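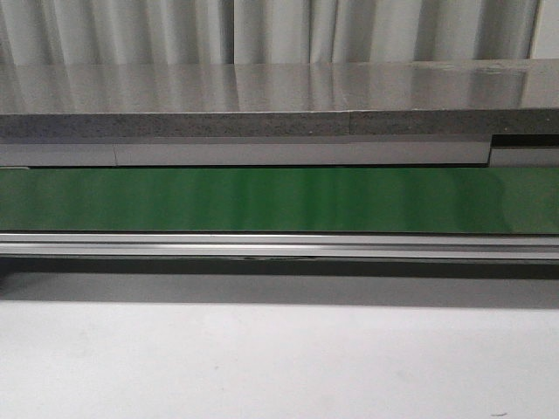
The conveyor station at Busbridge, Friday afternoon.

The invitation promised "hands-off sorting at production speed," and 111 people signed up for it, which tells you how many of our members are short of packers this November. I went with a notebook and a fairly low opinion of open days in general. I came home with a fuller notebook and the same opinion, though Igwe does deserve some credit and I'll try to give it.

For anyone who missed the earlier notice: Igwe builds sorting cells for small warehouses, and Prullden, which rents out the demonstration hall at Busbridge, had one set up to show to the trade. The cell is sold under the name Wuvura. It is meant to pick mixed goods off a moving belt and put them in the right tote without anyone teaching it the goods first. The whole pitch rests on that last part. Plenty of machines can sort a product they've been shown a thousand times.

We were let in at 2 p.m. and given coffee, a folder and a talk that ran well past its slot. The talk had a lot of slides about labor costs and one about failure rates. The failure slide went by fast. I asked for it back and was told it would be in the folder. It wasn't in mine.

Then we moved over to the station. A conveyor is a dull thing to look at, and I mean that kindly. Green belt, aluminum rail, gray panel along the back. Most of us have something like it at work, and I was glad to see a standard setup in place of a showroom toy. What you want to know at one of these events is how the thing behaves between the good moments. How long does it take to get going again after a stop? Who clears a jam, and do they need a key, a laptop or a phone call to do it?

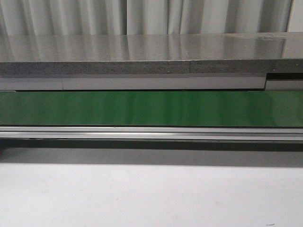
One member, writing in afterward, thought I was being unfair before I'd even started: a demo is a demo, the message said, and if you judge every supplier by the gaps between runs you will end up buying nothing and hiring temps until you retire. The same message pointed out that our own lines stand idle for longer than we like to admit.

Fair enough, and I'll take the point about our own lines. But I don't pay a supplier to match my bad habits. Igwe gave us 4 runs over the afternoon. The first was good. Boxes and pouches went where they should, at a pace I'd call steady (the brochure calls it "rapid"). The second stopped partway through and was restarted by a technician at a screen we weren't invited to look at. The third was good again. The fourth used goods brought by visitors, and this was the one I'd come for, so I handed over a bag of our refill packs, the floppy kind that slide over each other and have ruined many a nice afternoon.

It managed some of them. I'd like to give you a proper score, but there was a crowd three deep by then and I couldn't see every tote. Igwe didn't announce one either, and when I asked, I got a very pleasant answer about continuous improvement.

The number they were happy to give out was 630 picks an hour. I asked what that was measured on. Rigid cartons, all one size, fed evenly. So that's a real number, and it has nothing to do with my building - or yours, if you handle anything soft, shiny or bent.

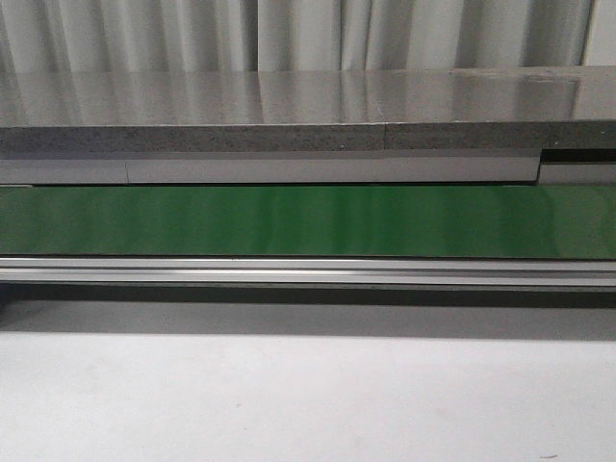
According to a visitor who stood near me for the last run, the speed hardly mattered. Her night shift can't be staffed at any price, she said, and a machine that plods along at half the brochure figure would still be doing more than the empty chair does now.

I've thought about that since, and it's the best argument I heard all day, including the ones on slides. It does depend on the cell running at night without a technician standing next to it, and we saw no evidence either way. All afternoon there was Igwe staff within arm's reach of the controls. I asked whether we could watch an hour with them out of the room. They said they'd look into it.

Price, then. There wasn't one. There is a monthly plan, and the monthly plan depends on a site survey, and the survey is free if you sign up for the plan. I've asked for it to be written down in plain figures, with the cost of callouts shown separately. 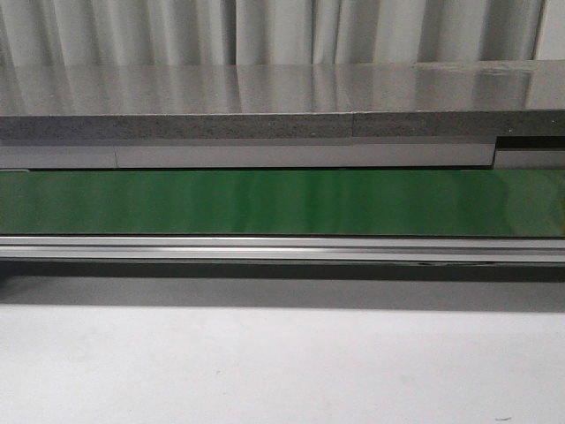
Prullden has offered our group a second visit, smaller, with our own goods for the full session. I think we should take it, on condition that we do the counting ourselves and that stops are timed along with everything else. If you want to come, send me your worst product and a note of how many you ship in a week. Please don't send anything that leaks.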